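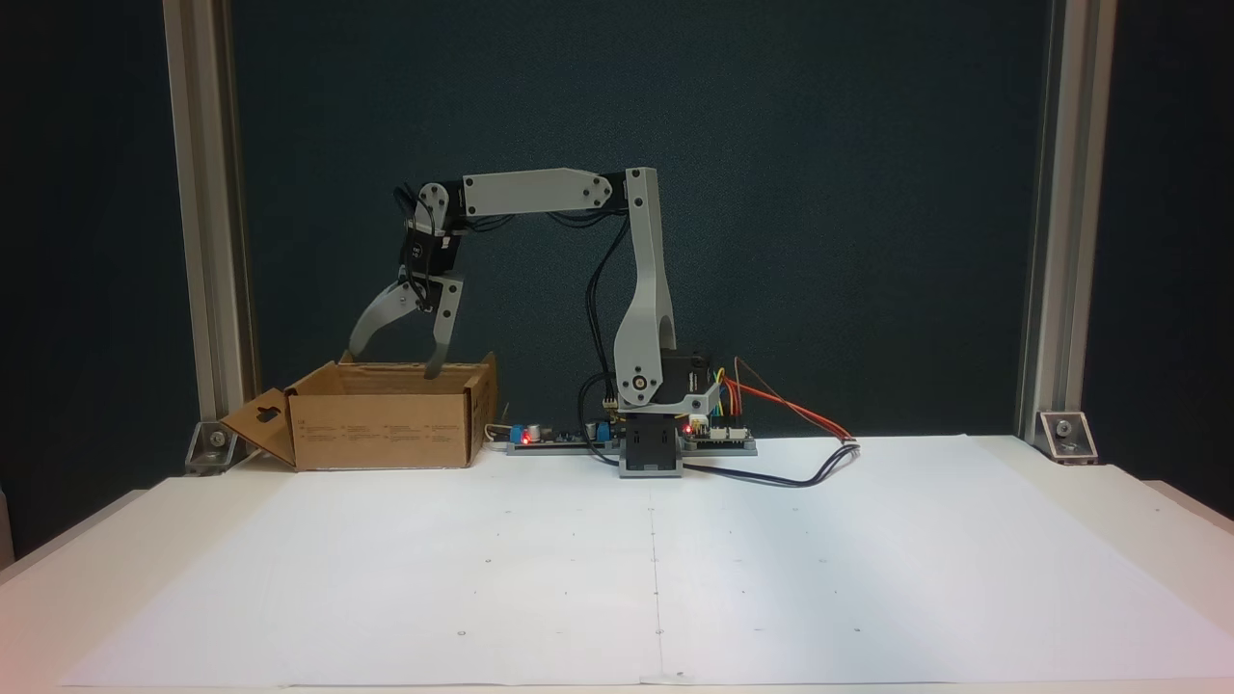

Skirnton council: signature threshold for independents
Local Elections board, 7 replies

gravel_pit
2024-06-08
Has anyone read the revised filing rules for the October election? Independents in Skirnton now need 570 valid signatures. Last cycle it was 500. Party nominees still file with a letter from the branch and no signatures at all.

ward4_clerk
The figure is tied to registered voters in the ward. The roll grew, so the threshold grew. The formula is the same one used last time.

gravel_pit
Then why is Gravuvside still at 500? Their roll grew too.

ward4_clerk
Gravuvside rounds down to the nearest hundred. Skirnton dropped rounding in the new text. See section 7, second paragraph.

ostrava_line
Rounding is a side issue. The problem is the validity check. A signature is struck if the address does not match the roll exactly, including apartment number. I collected for the Skov slate two cycles ago and we lost close to a fifth of the sheet that way. Plan on a large surplus.

tallow
Disagree. A strict match is the only thing that keeps people from signing in the wrong ward. Ward 3 and Ward 4 share a street.

ostrava_line
A voter ID number would settle the ward question without the apartment number. Fikau has done it that way for years and their challenge period is shorter.

tallow
Fikau also has about 3,000 voters in total. The clerk there can check every sheet by hand in an afternoon.

gravel_pit
Does a struck signature count against the candidate, or can it be replaced before the deadline?

ward4_clerk
It can be replaced if you file early. Sheets turned in on the last day are checked as they stand. There is no cure period after that.

ostrava_line
Which favors anyone with a branch office and paid staff.

tallow
Or anyone who starts in June.

gravel_pit
Can the same voter sign for two independents?

ward4_clerk
Only if the ward has two open seats. Otherwise the earlier filing keeps the signature and the later one loses it. The date on the sheet is ignored, only the filing stamp is used.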